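Tandden Cell Guide, Section 5: Teaching the Fixture Approach

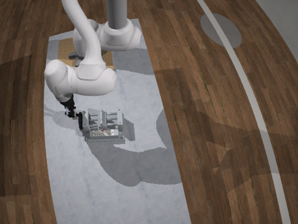
Fig. 5-1. Gripper at the left edge of the fixture, beside the black cylindrical part (simulator view).

Hi again! If you made it through Section 4, your arm is homed and your gripper opens and closes when you ask it to. Now we get to teach it where the fixture is. I do all of this in the simulator first and on the real cell second, and I'd really like you to do the same (Huw Sayce skipped that once, and we bought a new set of fingers from Paredes).

Before you start

Load the cell file called Stullirau and check that the tool is set to the two-finger gripper. If the tool is still set to "none," every point you save will be off by the length of the gripper. Set the speed to 5 percent and leave it there until step 9.

Teaching the points

1. Jog the arm over the table and stop well above the fixture. Save this as SAFE.

2. Turn the wrist until the fingers point down toward the tabletop. A bit of an angle is okay, and I usually end up with one.

3. Move across to the left side of the fixture, still up high. Save this as LEFT_HIGH.

4. Switch to straight-line jogging. In joint mode the elbow swings wide and it's very easy to clip one of the uprights.

5. Come down in small steps until the fingertips are 30 mm above the part. Save this as LEFT_NEAR.

6. Open the gripper and keep going down until the fingers are level with the upper half of the part. Rotate the view and look at it from the side and from above. From one angle the fingers can look like they're touching when there's still a gap!

7. Nudge sideways until the part sits centered between the fingers. Save this as PICK.

8. Back out the way you came: PICK, LEFT_NEAR, LEFT_HIGH, SAFE. Don't go from PICK to SAFE directly.

9. Run the whole path once at 5 percent, then once at 24 percent. Watch the big joints as well as the fingers.

CAUTION: The collision check only knows about things that are in the cell file. If you've added a bracket or a hose to the real fixture, the simulator will happily drive right through the spot where it lives.

Note: Shadows are turned on by default and I leave them on. When I'm coming down over the fixture, the gripper's shadow helps me judge height. If the arm's shadow makes it hard to see what you're doing, switch it off under View and switch it back on later.

If you get error 531

This one means the arm can't reach the point without bending a joint past its limit. Go back to LEFT_HIGH, turn the wrist half a turn the other way, and teach steps 5 through 7 again. If it comes back, your fixture is probably placed too close to the base in the file. Consuelo Sepúlveda keeps the measured position in the Filline folder, so copy the numbers from there and please don't drag the fixture around by eye.

Save the program under a new name before you move on to Section 6, where we copy the points to the real controller and touch each one up by hand.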